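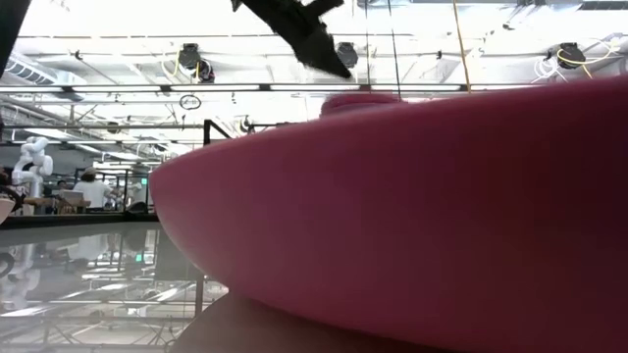 Pink, with a soft rounded rim.

Guides > Tuvimo Table Set > Section 4: Washing and Putting Away

Contents | Previous | Next | Print

4.1 Before the first wash

Welcome to the washing-up section, which we hope you'll find painless! Your Tuvimo set was packed at our Detstead warehouse, and a little paper dust gets into every carton no matter how carefully we fold the tissue, so please give each plate a rinse before anybody eats from it.

1. Take off the round sticker on the underside. If it leaves a tacky spot, rub in a drop of cooking oil, wait a few minutes, and wipe.
2. Wash in warm water with ordinary dish soap and a soft sponge.
3. Rinse well and dry with a cotton towel - paper towels work too, though they tend to leave lint on the strong colors.

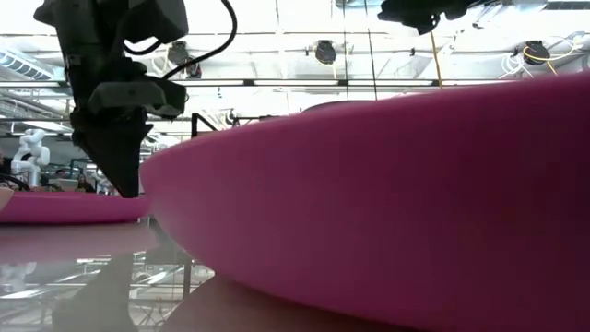
4.2 Everyday washing

1. Scrape off leftovers with a spoon or spatula. Please don't use a knife, however stubborn the oatmeal.
2. Load plates on the top rack only, with a little space between them so the water can get through.
3. Choose a normal or gentle program and skip the extra-hot setting. The plates are rated to 137°F.
4. When the program ends, open the door and let everything cool for 20 minutes before you stack it.

CAUTION: Never put plates in the oven, under the broiler, or on a stovetop, even one that has been switched off for a while.

NOTE: Tomato sauce, turmeric, and beets can leave a tint. Spread on a paste of baking soda and water, leave it overnight, and wash as usual. Most tints fade after a round or two.

4.3 Putting the set away

Stack by size, largest at the bottom, somewhere out of direct sun. If you're packing the set up in September after a summer of picnics, slip a sheet of paper between plates - it saves a lot of prying in the spring.

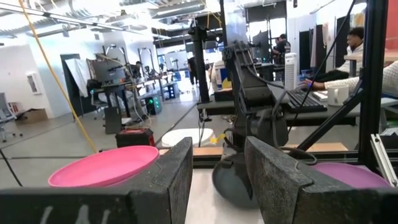 Can different colors be washed together?
All the colors are safe in the same load, including the very first one.

Related items
Kustov Drying Rack, 44 cm
Riihimäki Serving Tray
Tuvimo Lids, item 261
Section 5: Replacement Parts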